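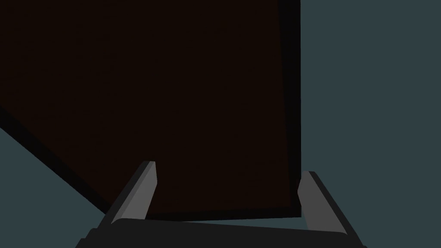
Rendered view, dark brown panel at close range.

From: Erlinda Soriano
To: lereck-players
Date: 2024-10-31
Subject: Re: [lereck-players] Ore carts stalling at the Buenaventura switchback

Lisel wrote:
> After the last patch my carts stop on the second leg of the
> Buenaventura switchback and stay there. Track is clean, grade
> is legal, the engine has coal. If I delete the last cart the
> train moves again. If I put it back the train stalls again.
> Save is from the 1867 start. Is this the weight change, or
> did I lay the switch wrong? I would like to avoid tearing up
> the whole east side if there is another way.

It is the weight change. Your switch is fine.

I loaded your save and ran it with the debug overlay on. Before the patch, Lereck computed pull once per train, using the grade under the engine. Now it adds up the grade under each cart separately. On a switchback this matters a lot, as the tail of the train is still on the first leg when the engine has already started up the second. In your save the last two carts sit on the steep piece below the switch, and the total load comes out just over what the small engine can move.

The stall then becomes permanent because of a second problem, which I think is a real bug. When a train stops on a grade, the game applies the starting penalty on every tick. It should apply it once and clear it after the train has moved one tile. The train never moves a tile, so the penalty never clears. I reported this to Wurkix with your save attached and got the automatic reply. No ticket number yet. 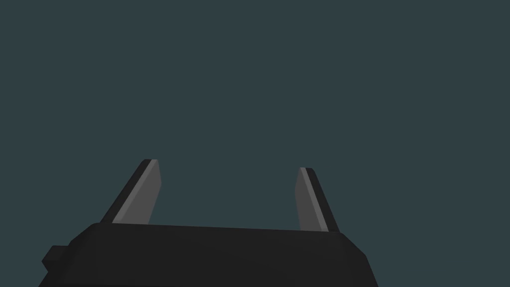

Three ways around it for now.

First, shorten the train. Your route has 14 carts per train. I did not find the exact limit for every engine, but with the small engine and a full load of ore, removing one cart is enough on your track. You already saw this. You lose a little income per trip and nothing else.

Second, flatten the approach. The steep piece is only 4 tiles long. If you raise the lower end by one step and move the curve west, the load drops below the limit and the full train runs. Terrain cost in your save came to 200 per tile, and you have the cash. You will have to remove the water tower first. The editor will not say so; it only shows the red outline.

Third, change the order of the carts. Pull is computed per cart, so loaded and empty carts are no longer equal. If your trains carry timber for the mine on the way back, put the empties at the tail. I tested this twice on your save, and both times the train got through, but it was slow on the second leg and I would not rely on it when the rain event is active. 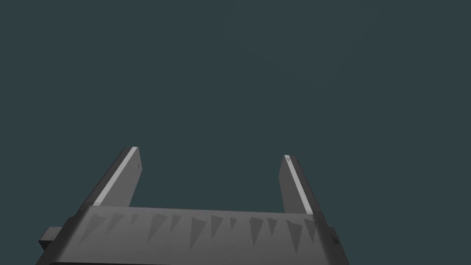 Do not use the double engine trick from the old wiki page. It worked under the previous formula because the second engine was counted as having no weight. Now it is counted in full, along with its tender, and the gain is small. It also burns coal at twice the rate, and the depot at Buenaventura only refills one engine per stop.

A note on the overlay, as others have asked. The number labeled "load" is the value from the previous tick. The number labeled "pull" is the current one. If you compare them while the train is changing grade, they will not match, and the train will sometimes appear to move when it should not. Pause, step one tick, then read both. 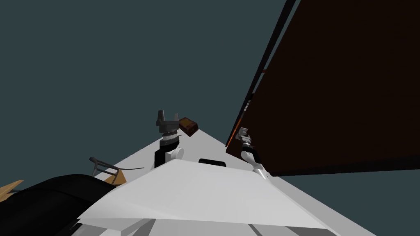
The downhill side has the same change, with the sign reversed. Brake wear is now summed per cart too, so long trains coming down from the upper shaft will wear out their brakes sooner than before. I have not measured how much. If somebody has a save with a long downhill run and no switchback in it, please send it to me off list. Saves made before the patch are more useful, provided you have not opened them in the new version, as opening one rewrites the cart table.

The changelog says "cart handling" is due for another pass in December. It does not say whether that includes the starting penalty. Until then I would take the second option, Lisel, and leave the east side as it is.

Erlinda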